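Odotska Archive to Reissue Dririrness Mystery Serial in Restored Form

The Odotska film archive will release a restored edition of Dririrness, a low-budget detective serial that has been out of circulation in complete form for decades. The set goes on sale in September through the distributor Plelix.
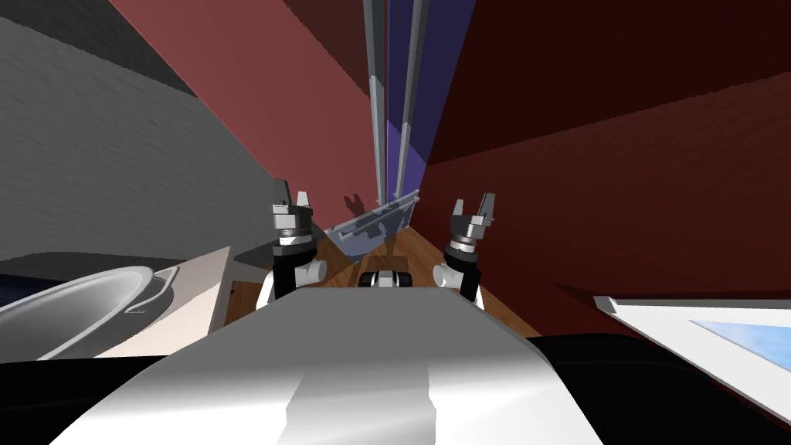 The serial consists of 19 chapters and follows a newspaper switchboard operator who looks into a string of thefts at a river port. It was shot quickly, on standing sets, and played as the second half of a double bill. Most viewers who know it have seen only the feature-length version cut for television, which drops the subplot about the harbor pilot and moves the solution of the first theft ahead of the scene that sets it up.

The new edition was assembled from two sources. Chapters 1 through 11 come from a fine-grain positive held at Odotska. The remaining chapters come from a 16 mm reduction print, and the archive says the change in grain and contrast at the start of chapter 12 will be apparent on a large screen. No attempt was made to match the two halves by softening the better one.

Scanning was done at 4K for the first source and at 2K for the second. Both were graded in black and white with reference to a surviving set of timing notes. Dirt and splice marks were removed by hand where possible. Vertical scratches in chapter 14 remain, as automated removal left artifacts on faces. The soundtrack was transferred from the optical track and has been treated only for clicks and hum. Dialogue in the warehouse sequence is still hard to follow, and optional subtitles are included.

Chapter 17 is missing 2 minutes of picture. The sound for that passage survives and is played over production stills. The opening titles of chapter 3 were also lost and have been rebuilt from those of chapter 4 with the chapter name replaced.

All chapters run at 24 frames per second. Recaps at the head of each chapter have been kept, including the several that contradict the cliffhanger they are meant to repeat. A menu option skips them.

Extras include the television cut, a trailer, a short film on the port sets, and a booklet with the shooting schedule. A commentary track covers the first chapter and the last. The censor's cut list is reproduced in the booklet, though the trims it describes have not been located.

Before the release, the Pai theater will show the full serial in one program, beginning on Saturday at 10 a.m. with breaks after chapters 6 and 12. The theater seats 300. Tickets cover the whole day and are not sold for individual chapters. The screening will use the same digital master as the disc edition.

Plelix has not announced a streaming date. The distributor said a second title from the same studio is being inspected at Odotska, and that a decision on its restoration depends on the condition of the negative.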